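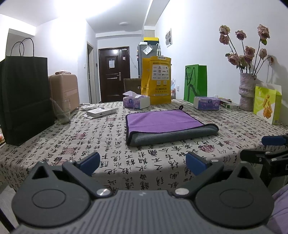 A two-sided towel, purple on top and gray underneath, with the roll started from the near edge.

The Long Way to Roll a Towel

I own too many towels. I know this because last July I moved into an apartment with one closet, and that closet already had a water heater in it. What was left over for linens was a shelf you could cover with an open newspaper, and I had three boxes marked TOWELS in my own cheerful handwriting.

So I started rolling. I'd been a folder my whole life, in thirds and then in half, the way my mother does it, and I was pretty smug about my edges. But a folded stack on a narrow shelf is a tower, and I always want the one at the bottom. You pull, the whole thing leans, and then you're standing there in a wet bathrobe holding up a wall of terry cloth with your forearm.

My downstairs neighbor, Lumturie Spahić, put me onto rolling. She worked in hotel laundries for 20 years and she has opinions! The first time she came up for coffee she opened my closet without asking, took down a bath sheet and rolled it on the kitchen table before the water had boiled. It looked like something from a bakery. Mine, when I tried, looked like a sleeping bag put away by a child.

"You're starting too fat," she told me. "Start thin, and the rest follows."

What she meant is that the first turn sets everything. You lay the towel flat, smooth it out from the middle with the sides of your hands, and fold the near edge over on itself, just a narrow strip, as tight as it will go without bunching. Then you keep going. If the first strip is loose you'll have a hollow in the center, and the roll will squash flat the minute you put another one on top.

Two-sided towels are their own little adventure, and they've become my favorites to roll. One face is smooth and the other is plush, so you have to decide which color you want to look at. Start with the purple side up and every turn brings the gray around to the outside. Flip it over first and you get a purple roll with a gray inside. I went back and forth on this for longer than I'd like to admit (my shelf is gray-out now, with one purple rebel on the end).

The plush side also grips. Two smooth layers will slide against each other and let go, but plush outside tends to stay where you put it, and it's nicer under the hand. On the other hand it shows lint like crazy, so if you have a cat, purple-out. Sorry.

Then there's the binding. A bound edge is a bit stiffer than the towel it's sewn to, and it wants to travel in a straight line. Lumturie uses it like a ruler. She watches the side edges as she goes, and if the binding starts stepping out like the threads on a screw, she backs up two turns and evens it out. I used to just shove the end in with my palm. You can do that, but you get a cone.

And please, think about the hanging loop before you begin! I rolled towels for a month with the loop buried somewhere in the middle, and every time I wanted to hang one up I had to shake out the whole thing and hunt around the corners for it. Now I put the loop at the far end, so it comes up last and sits on the outside. You can pull a towel off the shelf by it, too, though Lumturie doesn't approve and says I'll tear the stitching.

The surface matters more than I expected. A bare table is too slick and a bed is too soft, and the floor is murder on the knees. A table with a cloth on it is just right: the cloth holds the towel still while you push. Vlasta Pavlović, who teaches calligraphy in the next building and is the only person I know with a bigger towel problem than mine, does all hers on a cloth printed with Chinese characters. She says the rows help her keep straight. I've tried it at her place and I mostly ended up looking at the characters.

Vlasta's other trick is bags. She saves the good paper ones with rope handles and stands her rolled towels upright in them, ends up, so you're looking down at a bunch of swirls. A tall one holds more than you'd think, and it can go beside the tub or in the hall when people are staying over. I was a snob about this until I had houseguests and no shelf space, and then I was asking her for bags. Don't keep one right next to the shower, though. Paper is paper.

I did buy an organizer before all this. It was a Clesar rack with wire hoops, 40 dollars, and each hoop was exactly one size too small for a bath towel. It holds magazines now. Good ones, too.

Some things I still fold. Washcloths are more trouble rolled than they're worth, and they come undone if you look at them. Kitchen towels live in a drawer, and they go in flat. My one enormous beach towel gets folded in half the long way first and then rolled, and even so it takes up the space of a small dog.

If you're going to try it, do it the day the wash comes out, and make sure everything is properly dry, loops and bindings included. The thick edges hold damp long after the middle feels done, and a tight roll won't let it out. I lost a nice green hand towel that way. It smelled like a pond, and two hot washes didn't change its mind.

I'm down to a box and a half now. The rest are on the shelf or in Vlasta's bags, and last week Lumturie opened the closet again, squeezed one of the rolls on the end, and put it back without redoing it.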